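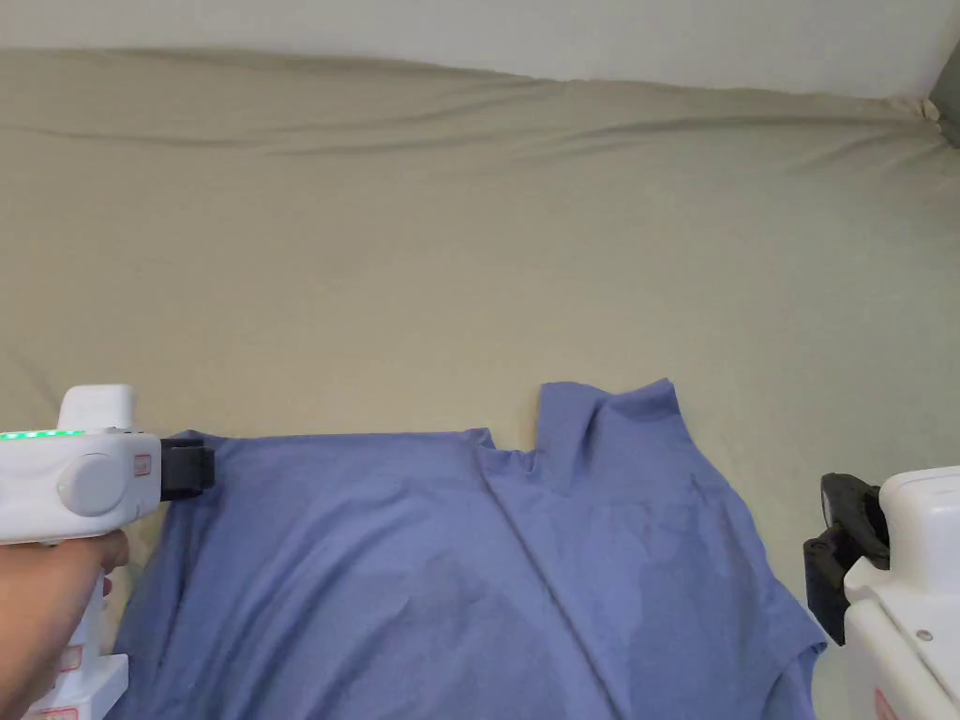

1/ A thread on folding T-shirts on a bed. Most instructions assume a hard table. A mattress gives under your weight, the sheet moves, and the shirt moves with the sheet. The method needs a few changes.

2/ Scope: thin jersey knit, short sleeves, no print. Heavy cotton is easier and can be folded almost any way. Thin knit holds every mistake you press into it.

3/ Reference dimensions for the rest of the thread. My test shirt is 52 cm across the chest and 70 cm from the shoulder seam to the hem. Yours will differ. Measure it once, laid flat and unstretched, then forget the number and work in fractions.

4/ The sheet first. Pull the fitted sheet toward each corner until the middle stops rippling. Creases out at the corners don't matter. A ridge under the shirt does, and you'll feel it as a soft line when you smooth across it.

5/ Lay the shirt face down, hem toward you, collar away. People ask about this orientation. The folds are made from the hem end, and the collar is the stiffest part, so it stays put while the lighter end gets handled.

6/ The collar will usually stand up in a small peak on the first lay. Leave it. Set the shoulders first, then lower the collar last. If you flatten the collar first it pushes a long diagonal crease down through the body and you have to start over.

7/ Diagonal creases in general: they come from one shoulder sitting farther back than the other. Smoothing over the crease just relocates it. Move the shoulder.

8/ Holding points. Two, always, and spaced wide. One holding point turns the fabric into a rope.
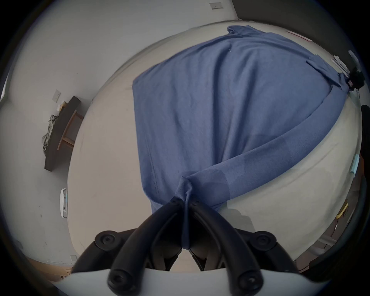 Blue fabric gathered to a narrow strand at the near edge. Turned-over hem at the far end.

9/ A single pinch like that is still useful. It's the right grip for dragging a garment a short distance or turning it. It's the wrong grip for placing it, as the cloth fans out from the pinch and every wrinkle in the fan points back to it.

10/ To recover from a single pinch: set the cloth down, let go, take the hem at both side seams, lift it a hand's width, and lower it again while pulling lightly outward. Lightly means the hem stays the same length. Thin knit stretches before you notice.

11/ Seams are your only reliable reference on plain fabric. Some cheaper shirts are knitted as a tube and have no side seam at all. For those, match the underarms, let the shirt hang for a second, and accept whatever edges you get.

12/ First fold. Bring one side in to a third of the width, measured at the shoulder. With 52 cm that's a little over 17. Fold the sleeve back on itself so its edge sits parallel to the new outer edge. Repeat on the other side.

13/ Second fold. Hem up toward the collar, stopping a couple of centimeters short. The gap is deliberate. Without it the collar gets trapped in the fold and curls.

14/ Third fold. In half again for a shelf, in thirds for a drawer. Younes Younis replied to an older thread of mine to say he rolls from this stage. That works on knit. It doesn't work on woven shirts with a placket.
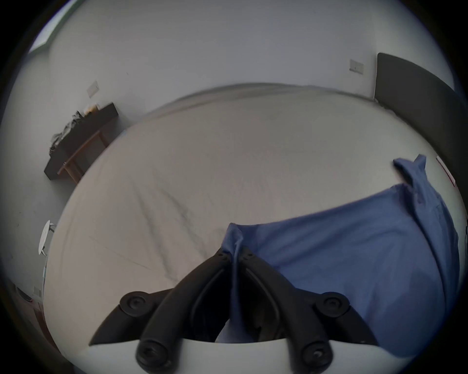

**Hala Kettani**
Garment care editor, Trameo

15/ On rooms. A desk is the better surface on paper: flat, firm, the right height. A large bed wins on area. You can have one garment spread out, another waiting, and finished ones stacked at the headboard end, all without walking anywhere.

16/ The drawback is reach. On a wide mattress, work near one edge and keep the shirt within a forearm's length. Leaning on the bed tilts the surface toward you, and the far shoulder slides.

17/ Light matters more than people expect. Daylight from one side shows a low crease as a shadow. An overhead lamp flattens it and you find the crease later, in the drawer. I fold in the morning and switch the ceiling light off.

18/ Dark patches on a blue shirt can be moisture or shading. Looking won't settle it. Press the back of your hand to the fabric for a few seconds. If it's cooler than the rest, hang it up. Folding damp jersey sets the crease and, by October in my apartment, the smell as well.

19/ Data, such as it is. I kept a tally of 367 folds over last winter. The most common fault was uneven side folds, followed by a trapped collar. Twisted sleeves were a distant third. I did not time anything.

20/ Maite Casado asked whether a folding board fixes the side folds. Yes. It also fixes the width at whatever the board is, and mine was too wide for the drawer. It now lives behind the wardrobe.

21/ Pillowcases: same rules, fewer steps. Hold at the two closed corners, lay down, fold in thirds lengthwise, then in thirds again. The open end goes inside.

22/ Long sleeves get their own thread. The sleeve has to be doubled back along the body fold, and the cuff adds thickness exactly where you don't want it. Lahcen Ait Brahim has a variant with the cuffs crossed that I'm still testing. Results when the drawer is full.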